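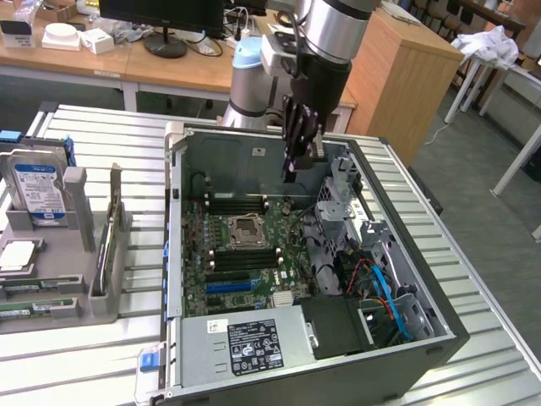
The Orkmont Public Library will hold its fall equipment collection through the end of November. Residents may bring unwanted computers, monitors and printers to the Dirna Street entrance from 10 a.m. to 4 p.m.

Each household may leave up to 30 items. Businesses are asked to call ahead - the loading area is small and is shared with the book van.

Please back up your files and sign out of all accounts before you arrive. Staff cannot recover data once an item has been handed over. Hard drives may be removed at home and kept by the owner.

We are unable to take refrigerators, smoke alarms, loose batteries or broken picture tubes. The county transfer station accepts these items for a small fee.

Last year's collection brought in around 1000 items. Working laptops were passed on to the homework room at the Kim branch, where they are lent for up to 2 weeks at a time.

A library card is required to borrow a laptop. Borrowers under 16 need the signature of a parent or guardian.

Paweena Wattanapong of Adult Services will lead an evening class on safe passwords during the collection period. There are 50 seats. Registration is at the front desk or by phone.

Questions about the collection should be sent to Nurhan Türkmen, Facilities. Replies may take two working days.

Recent posts
Sestex Room closed for painting
Winter story hour: new times
Changes to interlibrary loan fees

This site uses cookies to remember your settings. Accept | Manage choices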